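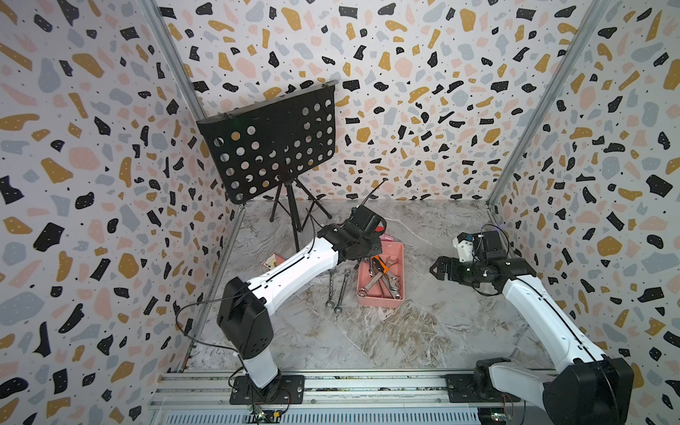 My aunt kept her wrenches in a pink plastic tray, and when she moved out of the house in Kandbridge and into the two rooms above the bakery, the tray was the one thing she asked me to carry by hand. Everything else could go in the van. The sofa could go in the van, and the good plates, and the clock that had been her mother's. But the tray was to ride on my knees, and I was to keep it level.

It was heavier than you would think. I had it on my lap for the whole drive, all 68 miles of it, with a dish towel underneath so it wouldn't mark my coat, and at every bend the whole jumble shifted and settled with a sound like somebody going through a cutlery drawer in the dark. My aunt sat up front beside the driver and turned around each time.

"Are they all right?" she said.

"They're wrenches," I said.

"I know what they are," she said, and turned back.

She had worked on bicycles, mostly, in the back of a shop called Portela, which sold prams and lawn mowers and whatever else had wheels. She went there at nineteen to answer the telephone. By twenty-two she was doing the repairs, and the man who had been doing the repairs was answering the telephone, an arrangement that suited them both so well that it lasted until he retired. She bought her own tools from the first month. He had told her that a borrowed wrench never fits, and she believed him about that for the rest of her life, though she disagreed with him on nearly everything else, including tea, dogs, and the correct way to true a wheel.

So the wrenches had come to her one at a time. There was never a set. She'd buy one when she needed one, or when somebody was closing up a garage and had a box out on the sidewalk, and as a result hardly any two of them matched. Some were bright and some had gone the dull gray of an old spoon. There was an adjustable wrench with a screw so smooth you could run it up and down with your thumb all afternoon, and I know you could, as I had done exactly that as a child, sitting on an upturned crate in the back of the shop while she worked and the radio muttered about the weather.

The tray itself was mine, or had been. It came from a toy tea set – I must have been about 4 – and the cups had all gone the way of such cups, under the hedge or down behind the radiator. She found the tray in the yard one spring and rinsed it under the tap and asked me very seriously whether I had any further use for it. I thought it over. I told her she could have it if she'd put it to good use, a phrase I'd picked up from my grandmother, and she shook my hand on it. I suppose she was still keeping up her end of the bargain all those years later.

We got to the new place a little after three in the afternoon. The stairs were narrow and smelled of warm bread, and the men brought the sofa up on its end with a great deal of talk. I stood on the landing with the tray in my arms and waited for them to be done. Through the open door I could see my aunt in the middle of the bare front room, in her coat and hat, looking at the walls.

"Where do you want it?" I called.

"Where's the light good?" she called back.

The light was good in the kitchen, under the window, so that was where I set it down, on the floor, there being no table yet. She came in and lowered herself onto a box marked LINENS and leaned over with her hands on her knees. Then she began to take them out.

I thought at first that she was checking them for damage, and I had a smart remark ready about the suspension on the van. But she was only saying hello, as far as I could tell. She'd lift one and turn it over and lay it by, and sometimes she would tell me where it came from and sometimes she wouldn't. One had belonged to a farmer out by Brornel who paid her with it, after she fixed his daughter's bicycle and he found he'd left his wallet on the tractor. Another she'd bought at the Trekness fair, in the rain, from a woman who wanted 300 for the whole chest and was deeply offended to be asked for just the one. That one had been dropped down a well, and she told me the story of getting it out again, which had a magnet in it, and a length of clothesline, and a boy from next door held by the ankles. I'd heard it before. It was a longer well this time.

Down below, somebody was pulling trays out of an oven, and the smell came up between the floorboards. It was December and already getting dim outside. I found the kettle in the box with the lampshades and two mugs rolled up in a nightgown, and I made us tea, and she drank hers without looking up.

"You won't need these here," I said after a while. I meant it kindly. I had been meaning things kindly all day, and I think she'd had about enough of it.

"There's a drip in that faucet," said my aunt.

I listened. There was a drip in that faucet.

She held out her hand, not for help getting up, as I first supposed, but for her glasses, which were in my pocket. Then she looked into the tray the way some people look into a box of chocolates. She passed over the adjustable, though it would surely have done the job. She passed over two or three others, lifting them by one end and letting them slide back. What she chose in the end was a plain little thing with a ring at one end and an open jaw at the other, and she got up off the linens by herself, one hand on the counter, and opened the cupboard under the sink.

It took her the better part of an hour. The men finished and went, and I paid them at the door and tipped them more than I'd planned to, on account of the sofa. When I came back she was still down there on the folded dish towel with her hat on. She asked me for a rag. She asked me for a flashlight, and then for me to stand somewhere other than in front of the flashlight. She told me about the number painted over the door at Portela, 653, and how the 5 had fallen off in a storm and been put back upside down, so that for a whole winter the mailman took her letters to the chapel.

"Is that true?" I said.

"Turn the water on," she said.

I turned it on. I turned it off. We both kept very still and looked at the end of the faucet, where one drop was hanging on, growing fatter, with the window in it. I could hear the baker whistling downstairs. My aunt had her chin nearly on the edge of the sink.

"Give it a minute," she said, and reached behind her for the tray.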